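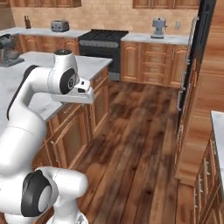
By Smaranda Avram | Opinion | 4 min read

The council in Pleltow received 178 complaints about the conduct of its elected members over the last term. It upheld 13. Members who defend the present system cite the second figure as evidence that most complaints have no merit. The published register does not support that reading.

Of the complaints that failed, 70 were closed before anyone spoke to the person who made them. The usual ground was that the conduct took place outside council business. A remark made in the car park after a meeting falls outside the code. The same remark made ten minutes earlier, in the chamber, falls inside it.

Musa Isah, who sat on the Trarkholm standards panel until April, has argued that the test should be whether the member was known to the complainant as a councillor. I think he is right. The test is easy to apply and it removes the argument over doorways.

A second fault concerns names. Under the current rules a complainant's name goes to the member within a day of filing, and no rule bars the member from repeating it. Two complainants in Pleltow withdrew after their names appeared on a residents' page with over 2770 followers. Their cases were recorded as resolved.

Withdrawn cases should be listed separately, with the date of withdrawal and the date on which the name was disclosed. The clerk already holds both dates. Publishing them would need one more column in the register.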